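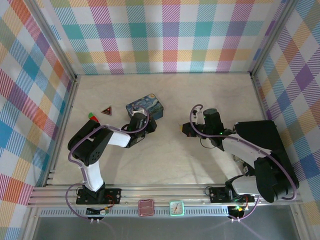

Vol. 6, No. 2

The spreadsheet they tell you to get rid of

By Sze-wing Tam

Every couple of years somebody with a slide deck comes round to explain that our spreadsheets are a risk to the business. They have a word for it, usually "sprawl". The slides show a tangle of files with arrows between them, and then a clean blue box with no arrows at all, and the clean blue box is what they are selling.

I have worked on the inside of this argument for most of my career, first writing macros for people in accounts and then writing the tools meant to replace the macros. I've been paid by both sides. I no longer believe the blue box, and I would like to set down why before I am asked to sit through it again.

The latest one at our place was Fondasum. It does planning and cost tracking in the browser, and it talks to everything, or so the brochure had it. The workbook it was to replace was kept by Mal-soon So in the Dilcombe office. It had grown over the years to 20 sheets, one of which was called "Sheet7 OLD do not use" and was, of course, used by everything. I won't defend that. If you opened it without warning you would have wanted to lie down.

But look at what was in it. There was a column where a supplier's lead time was overridden by hand, with a comment on each cell giving the date of the phone call. There was a rounding rule that applied only to the Nekurham contract, put there after a row over an invoice. There was a tab that did nothing but compare this month's figures to last month's and turn red if anything had moved further than Mal-soon thought decent. All of that is business logic. It had been tested every working day by someone who would be shouted at if it was wrong, and I have worked on paid-for software with a good deal less testing than that.

The project to move it began in October. The first job was to "capture requirements", so Po-yen Wan spent a fortnight reading formulas and turning them into sentences. He is careful, and the sentences were good. They were also already out of date when he handed them over, as Mal-soon had gone on changing the workbook in the meantime. She had to. The prices had changed.

I think this is the part the sellers leave out of the sum. A spreadsheet is changed by the person who knows what needs changing, at the moment they find out. A platform is changed by a ticket. The ticket goes to someone who doesn't know what a lead time is, who asks a sensible question, and the answer comes back on Thursday. You can call that governance if you like. From the other end of it, it feels like waiting.

The usual reply is that spreadsheets are full of mistakes. They are. I have found a total that left out its own last row, and a tax rate typed straight into a formula where it sat until long after the rate had moved. I don't doubt there are more I haven't found. What I do doubt is the idea that the same mistake becomes less likely once it is typed into a box labelled "Expression". Fondasum has its own formula language, very like the one everybody knows and different in small places. Blank cells count as nothing in one and as zero in the other. Try explaining that to a person whose average has just dropped. 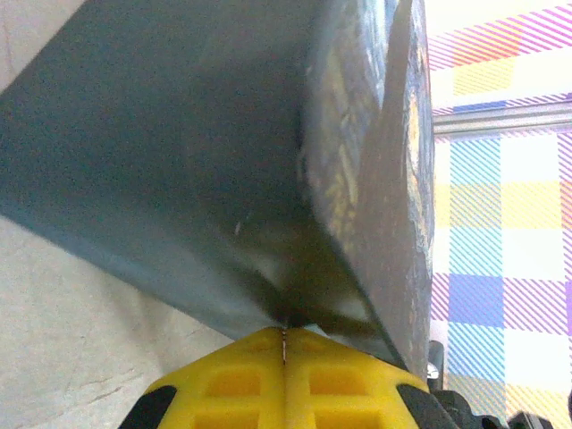

Dark slab from underneath, with yellowish scuffs along one edge.

And in a workbook you can at least see the mistake. Click the cell, read the formula, follow it back. In the new system the figures came off a screen called Insights, and when one looked odd there was nowhere to click. Tsz-kin Chiu, who had to sign the figures off, asked me where a certain number came from. It took me a morning, an export and a support call to tell her. What did I export it to? A spreadsheet. I compared the two side by side and found the blank cells that way.

Then there is the matter of connecting things. "Open API" was on the second slide. The API did exist. It would give you 100 records at a time, sorted by a field you couldn't choose, and if a record was edited while you were paging through you might get it twice or not at all. The documentation described a setting to prevent this. The setting belonged to the next version up, for which there was a form to fill in. I wrote a script that pulled everything down at night and checked it for duplicates, and that script now has to be looked after by someone. I never saw it on the diagram with the arrows.

Halfdan Egilsson, who ran the project and with whom I have had this out more than once, says I am being sentimental. His case is a decent one. Mal-soon might leave. The file might be deleted, or forked, or emailed to a client with the margins tab still in it. Two people can't safely work on it at once. He's right about the margins tab, it has happened, and I have no clever answer to a person leaving except that people leave platforms too, and the one who set up Fondasum's approval rules for us left within the year. We don't fully understand those either.

Where I part from him is over the cure. If the worry is that one person understands the file, pay for a second person to learn it. If the worry is deletion, keep proper backups and practise restoring one. Lock the formulas. Put the assumptions on a page of their own with names on. Write tests: you can do this perfectly well, with known inputs down one side and expected answers down the other, and I have never once seen it budgeted for. It would have cost less than the fortnight of sentences. It doesn't get budgeted because there's no launch at the end of it.

I would make some exceptions. Payroll shouldn't live in a workbook, nor should anything holding medical details, nor anything which many people must write to at the same moment. The stock system that our Cheng warehouse uses is a real database with real locks, and quite right too. Those cases are easy to spot and they don't need a slide deck.

For the rest, I would ask anyone selling the blue box to do a single thing before the contract is signed. Sit beside the person with the dreadful workbook for a full month end. Take notes each time they change something, and then show us how each of those changes would be made in your product, by whom, and by when. I have put this to two vendors so far. One sent a white paper.

Mal-soon's file, I should say, is still there. It has a new sheet in it, which reads in the Fondasum export and corrects it.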